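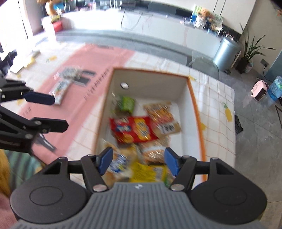 Abb. 1: Offener Karton mit gemischten Snackpackungen, Packplatz Drodau

Zwischenbericht Teilvorhaben Mischpackungen
Berichtsstand: 5. Oktober 2023
Bearbeitung: Joon-young Ham
Empfängerin: Mavis Ruiz-Ortega, Buklow

1. Stand der Arbeiten
Die Packversuche am Standort Drodau laufen seit Mai. Bis zum Berichtsstand wurden 128 von 210 geplanten Kartons bearbeitet. Verwendet wird der offene rechteckige Karton mit hellen Innenwänden. Die Packungen unterscheiden sich stark in Folie und Steifigkeit – neben bedruckten, undurchsichtigen Packungen sind auch klare, knitternde Folien vertreten. Die mittlere Packzeit liegt bei rund 90 Sekunden je Karton.

2. Kennzeichnung
Erfasst werden Barcode und Nährwerttabelle. Bei der gelben Packung in Abb. 2 liegen beide auf der Rückseite, dazu ein kleiner QR-Code. Der Text ist chinesisch, die Übersetzung liefert Cheon. Falten in der Folie und Lichtreflexe erschweren das Ablesen im unteren Bereich.

Abb. 2: Rückseite einer gelben Snackpackung mit Barcodefeld

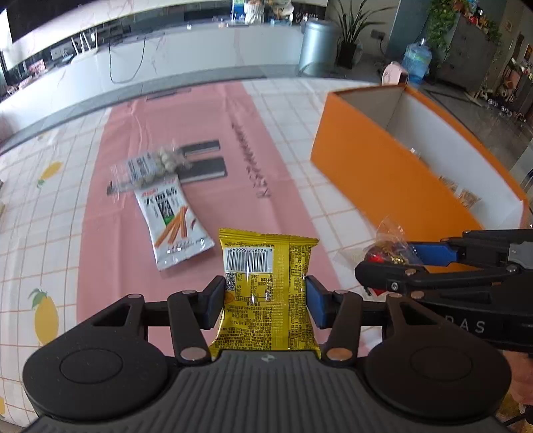 3. Abweichungen und weiteres Vorgehen
Die Lieferung der Einlagen durch Irov ist 3 Wochen im Verzug. Die restlichen Kartons werden vorerst ohne Einlage gepackt und getrennt ausgewertet. Mehrkosten sind nicht angefallen. Eine Mittelumschichtung wird nicht beantragt.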